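Right, Manavier thread. Been promising this for ages. It's the two-armed home helper Daltero is putting out on hire, and I've had a go with it for work. Long one, sorry, mute me if you don't care about robots and fridges

Short version for the impatient: hands very good, setup annoying, price depends a lot on what you think a kitchen job is worth. Long version follows

Who it's for. Daltero say small offices, serviced flats, that sort of thing. So shared kitchens basically. Restocking, putting away, wiping down (wiping is "coming", more on that later)

You don't buy it. You hire it monthly and pick task packs on top. Base hire is 900 a month, which gets you the machine, the two hands and one pack. Fridge and Drawer is the pack I was looking at

Before anyone asks, no I'm not being paid. Larnel, where I work, is deciding whether to offer these to our clients and I'm the one who has to write the report. Thread is my own moaning
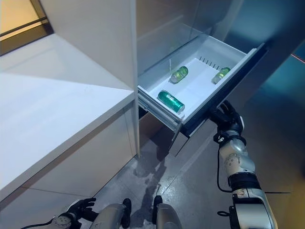

Fridge and Drawer pack is the one they push hardest and I get why. Drawers are where most of these things fall over, the fingers slip or the whole arm drags sideways. The Manavier takes hold of the drawer front with its right hand, out at the edge, and keeps the hand there with the drawer open and the cans lying in the bottom. Wouldn't have picked the edge myself but Daltero's notes say edge grip is the default and you can change it in the settings. I left it alone

The settings page btw is grim. Grip, reach, speed, all on one long scroll with no search. Found the thing I wanted under "comfort". Comfort!!

Lyle Pennington (my boss, hi Lyle) wanted to know if it'd manage with a fridge it hadn't met. You do a thing called a walk-in first, where you move the arms by hand through each door and drawer you want it to use. 12 minutes for a fridge like this if you know what your doing. I did not know what I was doing

So, longer. Also if you skip a drawer in the walk-in it just won't touch it, which is sensible, but it doesn't tell you that either. You stand there like a lemon waiting

Things I liked, quick:
five fingers on each hand, so normal stuff doesn't need special trays or holders
stop button in the app is massive and red and on every screen
quiet. quieter than our dishwasher anyway

Things I didn't:
the settings page, see above
task packs are per machine not per account, so two machines = paying twice
the manual is a 7 part download and part four is missing. I've told them

Bit on the hands as that's what everyone DMs me about. They're sold as standard, no upgrade tier, which I was glad of. Rival kit from Villanueva starts you off with a plain two-finger gripper and charges for anything fancier. Cheaper up front, mind 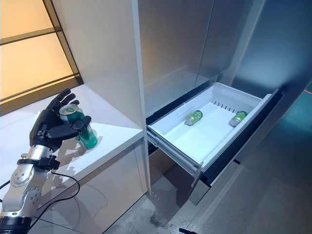
and that's where the sums get messy. If all you want is boxes moved from A to B, go Villanueva, save your money. If it's drinks, jars, tubs, awkward handles, I'd want fingers. Most of our clients are in the second lot

Support. Rang the helpline at 4pm with a daft question about pairing the tablet and got a person. Marcus Esposito, very patient, talked me through it and then emailed the missing bit of the manual (well, half of it)

He also said the wiping pack is due in July. I've heard July before from these people so I'm not putting it in the report as a promise. If it turns up I'll do another thread

Someone asked about hire terms. Three month minimum, a month's notice after that. They collect. You pay for damage to the covers but not the joints, read that page twice, it's worded badly and I had to ask

Someone else asked does it do eggs. Not in the pack. Eggs are listed under "not supported" along with open cups and anything in glass over a litre. Fair enough tbh, I wouldn't hand it an egg

Insurance: ours wanted the serial, a floor plan and a form per site. Allow time for that. Daltero will fill in their half if you send it over but you've got to chase

Putting my running notes up too, since people wanted the actual page and not just me ranting. Pasting it in as is

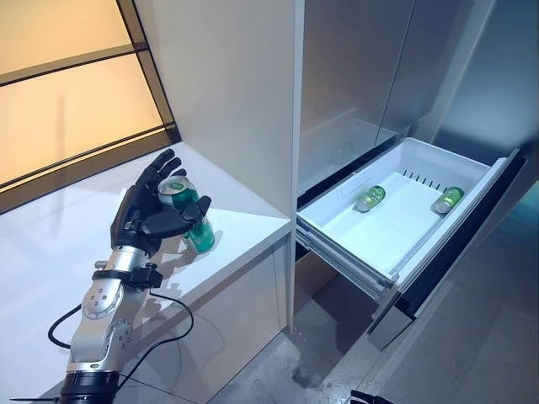 Page last edited: July, 3891 views

Manavier, Fridge and Drawer pack, notes for hire clients

Counter next to the fridge needs to be clear. It wants somewhere to hold things up, can in the left hand over the worktop is the sort of job I mean, and if there's a kettle and a toast rack there you'll get errors all day.

Check the drawer comes out fully on its rails before you do the walk-in. Sticky drawers, fix first.

Keep the cables in mind when you choose a spot. There's slack on the arm and I'd not want a door handle or a hook near it.

Polished floors are OK with Daltero. Rugs are not.

Do the walk-in with the lights you normally have on. I did mine with the blinds down and had to redo it.

One person in charge of the app per site, else people keep changing the speed.

Costs: base hire as in the thread, extra packs are quoted per site so I can't give you a number. Delivery was quoted separate as well, ask for it in writting.

End of paste. Where I've landed: I'm going to recommend a trial at one client, base hire plus this one pack, three months, then look again. Not a fleet. Lyle wants a fleet

Will answer questions tonight after tea, put them under this one please and not in my DMs, I lose them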